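Pluvivano: registro de puestos de ferias de artesanía

Versión publicada en noviembre de 2024. Mantenimiento: Plurnell.

Contenido

El conjunto reúne 2,109 fichas de puestos inscritos en 17 ferias de artes decorativas y oficios. Cada ficha corresponde a un puesto en una edición concreta; un taller que acudió a varias ediciones tiene varias fichas, enlazadas por el campo id_taller.

Archivos

puestos.csv: tabla principal, codificada en UTF-8, separador punto y coma.
ferias.csv: sede, edición y entidad organizadora.
oficios.csv: vocabulario controlado (cerámica, cestería, encaje, talla, esmalte, etc.).

Campos de puestos.csv

id_puesto, id_taller, id_feria, oficio_principal, oficio_secundario, superficie_m2, demostracion (0/1), venta_directa (0/1), notas.

El campo oficio_secundario está vacío en casi 900 fichas. El vacío indica que el formulario no lo pedía o que el taller no lo rellenó; ambos casos no se distinguen.
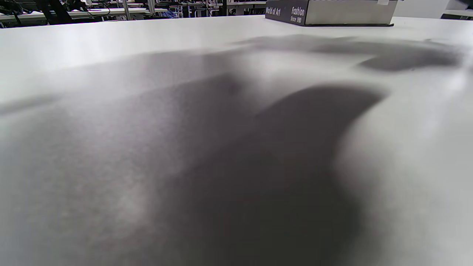
Según Martens, el vocabulario de oficios mezcla técnica y material, y un taller de fieltro puede acabar tanto en textil como en lana. La observación es correcta. Los dos términos se mantienen por compatibilidad con los formularios originales; para agregarlos, úsese la columna grupo de oficios.csv.

Limitaciones

Las superficies proceden de la solicitud y no del plano definitivo. En 5 ferias no se conserva el dato de demostracion y el campo figura como NA. Las ediciones anuladas no se incluyen.

Carga

El paquete jivley lee los tres archivos y comprueba las claves:

jivley cargar ./datos --estricto

Sin la opción --estricto, las claves huérfanas generan un aviso y la carga continúa.

Cambios pendientes

Normalizar los nombres de sede. Separar notas en observaciones de montaje y observaciones de venta.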